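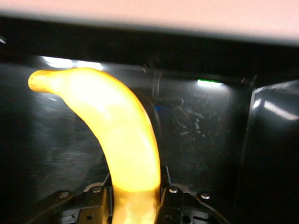 I signed up for the summer robotics project thinking I'd be building something with wheels, and instead I spent most of July teaching an arm to pick up fruit. No regrets! Our team name is Flullo (long story, it was a typo on the sign-up sheet and it stuck), and our job was to get a two-finger gripper to grab soft, weirdly shaped groceries without mashing them. Bananas became my personal project pretty fast. A ball or a box is the same problem every time, but a banana curves off in some direction and you have to decide which part of it you trust. I ended up liking a low grip best, with the black fingers pressed against the sides near the bottom and the rest of the curve sticking up free, stem end leaning over to the left. From the wrist camera that view is great, because the whole upper bend is right there in front of you and you can tell which way the tip points.

Some background. The project ran at the Cerkimstead summer lab, and every team got the same arm and the same basic code, which is called Nallow. Nallow handles the moving around. You give it a spot to go to and how hard to squeeze, and it does the rest, except when it doesn't. Our mentor was Spyros Christodoulou, and his one rule was that we had to log every single try, even the dumb ones. By the time I wrote this up on July 29, 2025 our log had 2,611 tries in it, and I typed in way more of those than I would like to remember.

My first 300 tries were all me driving the arm by hand with the controller. I was terrible. I kept coming in too fast and bumping the fruit before the fingers were even open, and then I'd chase it all over the place. What helped was stopping a little short, waiting a second, and then creeping in the rest of the way. Spyros calls this "parking before you pick," and now I say it too.

After that we trained the arm on our good runs and let it try by itself. Bananas got 829 tries on their own, and 714 of those counted as a clean pick, meaning it lifted and held on for five seconds with no split in the peel. I was so happy with that! The other ones mostly went wrong in two ways. Either the fingers closed too high up and the banana swung around and slid out, or the light did something strange. Shiny backgrounds are a pain. Yellow under a strong lamp goes almost white in the middle, and our color finder would then lose the middle of the banana and go after one of the ends like it was its own little fruit. I fixed some of that by widening the color range and some of it by just turning the lamp down (less fancy, worked better).

The squeeze setting took me forever too. I started soft because I was scared of bruises, but a soft grip lets the fruit tip over while the arm is moving. Going a bit firmer and slowing down the lift was the combo that worked. If you're doing this next year, change one of those at a time. I changed both at once for two whole afternoons and couldn't make any sense of my own notes.

We also shared a table with the Petridis team, who were doing eggs, and I have nothing but respect for them.

Stuff I didn't get to: bunches (the code thinks a bunch is one enormous banana), really ripe fruit, and picking something up when it's leaning on something else. I did start on the leaning one and my half-finished code is in our team folder, in the file called lean_test. It runs, but it only knows how to come in from the right side.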